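Karnside Shared Kitchen: Progress Report to the Awwad Fund

11/10/18
By Leen Rawashdeh

Print this page | E-mail this page

Dear Rami,

It was so good to have you on the phone last month, and I promised you then that the next report would be longer than the last one, so please get yourself a cup of something before you start. I have tried to follow the headings your office sent us, although I have wandered off them in places, and Adalberto has already told me that the part on cups goes on too long. He may be right, but the cups have taken up a good deal of our time!

Where we are with the room

When I wrote to you in the spring we were still eating lunch off boxes. The floor is now down, the sink has been moved to the long wall where it should have been all along, and the shelving from Pelis came in two deliveries (the first was missing its brackets, and I will spare you the letters that went back and forth over that). We have paid the electrician in full. The painting is finished except for the inside of the pantry door, and Hye-jin would like it noted that she picked the color and that everyone who complained about it has since come around.

The grant covered 25 shelves and we have put up 17 of them. The rest are leaning in the hallway until we settle what to do with the corner by the window. Tudur wants a bench there. I want the shelves. We will have decided before I write to you again.

Cups, hooks and the work table

You asked us to try out the smaller furnishings before buying them for the whole kitchen, and I am glad you did, as I would have ordered the first thing in the catalog and been sorry afterward. The old arrangement was a row of cup hooks screwed under a cabinet, and it lost us more handles than I care to think about. People reached up without looking, and down came the neighbor's cup along with their own.

So we have been looking at mug trees. Brelemix lent us a few to try, tall and short, and we have had a fine time arguing over them. The tall ones hold more but they do make a person stretch, and our older members have been quite plain with me about that. The ones with a flat round foot take up less of the counter than I had feared, and a ring of hooks at the top means you can come at it from any side, which matters when four people want tea at once. My own favorite is the plain white one. It is simple to look at, and with a light counter under it the whole corner feels bigger.

We do the trying out at the work table, with a gridded white board laid over the top and just a border of the pale wood left showing. The squares are a help when we talk about where a thing should stand, and the wooden-handled tools get their turn on the board along with the stand.
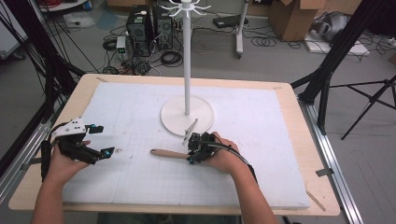
Money and what is left to spend

Adalberto keeps the books and has sent his sheets to you separately, so I will only give you the short version. We have $237 left in the furnishings line. I would like your permission to spend it on mug trees and on a proper rack for the wooden tools, which at present live in a jar and are forever being taken out by the wrong end. If you would prefer that we hold it over for the pantry, just say so and we will manage.

The line for repairs came in a little over, on account of the sink. We made it up from the cake sale in June, so nothing has been moved from your grant to cover it.

Who is using the kitchen

We now have 11 households signed up for a regular cooking slot, and the evening soup group has started again under Tudur, who is stricter about washing up than any of us expected. Hye-jin's bread mornings are full. She has asked for a second oven and I have told her to ask me next year.

What comes next

The window corner, the pantry door, the last of the shelves and the cups, more or less in that order. I would dearly love you to visit once the cups are settled. Let me know about the $237 when you have a minute, and please give my best to everyone at the office.

With warm thanks,
Leen

Last updated: November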